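## 4. Importing a family file and merging duplicate people

This section covers the import of a GEDCOM file into Doleck and the merging of duplicate records afterwards. It assumes that the program is installed and that you have opened a tree with editing rights. Read-only users can follow 4.1 but can't complete 4.3.

### 4.1 Before you import

1. Close any other copy of the tree. Two open copies will write to the same index and one of them will lose its changes.
2. Make a backup from **File > Back up tree**. Keep it outside the Doleck folder.
3. Check the character set of the incoming file. Doleck reads UTF-8 and ANSEL. Files saved by older programs in a Windows code page will import, but accented letters in names such as Ákos or Adoración may be replaced by a question mark.
4. Check the size of the file. The limit for a single import is 2000 people. Larger files have to be split by branch (see 4.5).

> **Caution:** An import can't be reversed with **Undo**. The only way back is to restore the backup made in step 2.

### 4.2 Running the import

1. Go to **File > Import > GEDCOM**.
2. Select the file and press **Read**. Doleck checks the structure and shows the number of people, families and sources found. Nothing is written to the tree at this stage.
3. Compare these numbers with the ones reported by the program that made the file. A test file from the Lazaridis branch should give 316 people and 178 sources. If your own figures are lower than expected, press **Cancel** and open the log.
4. Choose how places are handled:
 - **Keep as written** stores the place exactly as it stands in the file.
 - **Match to gazetteer** links the place to the nearest entry in the place list. The original wording is kept in the note field.
5. Choose a batch label. Every imported person carries this label until you remove it. A short label with the branch name is enough, for example `Lazaridis-Nov`.
6. Press **Import**.

Historic place names should normally be kept as written. A parish that has since changed district, county or country will otherwise be listed under its present authority, and the register you need is often held under the former one.

**Note:** Custom tags (those that start with an underscore) are imported as plain notes. Doleck doesn't try to interpret them. If the sending program used a custom tag for godparents or witnesses, these people will appear in the note text and not as linked records.

### 4.3 Finding duplicates

After an import, the same person will often appear twice: once from your own tree and once from the file. Doleck gives each pair a match score based on name, birth year, place and close relatives.

1. Go to **Tools > Duplicates**.
2. Set the birth year tolerance. The default is 2 years, which suits civil registration. For ages taken from census returns or burial entries, set it higher.
3. Tick **Use maiden names** if married women in either file are recorded under the husband's surname.
4. Press **Search**. Pairs are listed with the highest score first.
5. Open a pair. Your existing record is on the left and the imported record on the right.

A high score means that the records agree. It doesn't mean that they refer to one person. Where a child died young, the name was often given again to a later child of the same parents, and the two records may then differ only in the birth date. Look for a burial entry before merging any pair of this type.
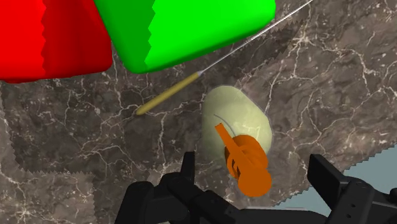

Records in the comparison window are coloured by batch label, and the colours can be changed under **Settings > Labels**. The existing tree and the first imported batch start with colours that are close to each other on some monitors, and it's better to give them two that can't be confused. A strong red and a bright green, as on the two cubes, work well for most users. Anyone who has difficulty telling those two colours apart should turn on **Show label text**, which prints the batch label beside each name. Colours are stored per user and aren't passed on when a tree is shared.

### 4.4 Merging a pair

1. With the pair open, decide which record is to be kept as the main record. This is normally the one with more sources. Press **Swap** if it's on the wrong side.
2. Go through the fields in turn. Where both records agree, the field is merged without a prompt. Where they differ, select one value or press **Keep both**.
3. Check parents and spouses. If both records have parents, Doleck asks whether the parents are also to be merged. Answer **No** unless you have already compared them.
4. Enter a reason in the **Merge note** box. The box may be left empty, but a blank note is of little use to anyone who later has to check the decision.
5. Press **Merge**.

An acceptable merge note gives the evidence and where it was found:

> *Same parents and same house number in both baptism entries. Birth date on the right was the baptism date, entered in the wrong field. Checked against register copy. M. Semeniuk*

With **Keep both**, the value you tick as preferred is printed in charts. The other stays on the record as an alternative and appears in reports only if **Include alternatives** is selected.

> **Caution:** Don't use **Merge all above score** on a tree in which one surname is common to a whole village. Cousins named after the same grandfather can score as high as true duplicates. A merge carried out this way also joins their children, and separating them again has to be done by hand.

If a pair isn't a match, press **Not the same person**. The pair is then left out of later searches. The decision is stored with the user name, so that in a shared tree Achilleas Fragkou can see that Vernon Charbonneau has already looked at a pair and rejected it. To bring a rejected pair back, go to **Tools > Duplicates > Rejected** and press **Restore**.

### 4.5 Splitting a large file

Files above the import limit must be split in the program that made them. Most programs can export by ancestor line or by surname.

1. Export the direct line of one ancestor, with spouses and children.
2. Repeat for each remaining ancestor. Some people will be included in more than one part – this is expected.
3. Import the parts one at a time, each with its own batch label.
4. Run the duplicate search after each part, before the next one is imported.

If the parts carry the `REFN` or `_UID` tag, tick **Match on identifier first**. People who appear in more than one part are then joined on import and don't reach the duplicate list. The identifier is ignored when the surnames differ completely, as some programs reuse numbers after a record has been deleted.

### 4.6 Common messages

| Message | Cause | What to do |
|---|---|---|
| Line too long | A note was exported without line breaks | Export again with **Wrap notes** on |
| Family without members | Both spouses were left out of the export | Safe to ignore if the people aren't needed |
| Date not understood | Date written as free text, or in another language | Correct in the date field after import; the original wording is kept |
| Person is own ancestor | Two people with the same name were merged in the sending program | Stop, and correct the file before importing |
| Media not found | Picture paths point to another computer | Go to **Tools > Media > Relink** and choose the folder |

Dates in the Julian calendar are accepted if they carry the `@#DJULIAN@` prefix. Without the prefix they are read as Gregorian and no message is shown. This applies in particular to Orthodox parish registers copied by hand.

### 4.7 After the last merge

1. Run **Tools > Check tree**. The check reports children born before their parents, burials dated before deaths, and people with more than one set of birth parents.
2. Correct the items listed, or mark them as accepted.
3. Remove the batch label if it's no longer needed. Once it has been removed, the imported people can't be selected as a group.
4. Make a new backup under a different name from the first.

Shared trees hosted on Jadilach are updated overnight. Changes made before 6 p.m. are visible to other members the next morning. To send changes at once, press **Sync now** on the status bar and leave the program open until the arrow stops turning. Sharing rights and the hiding of living people are set separately – see section 5.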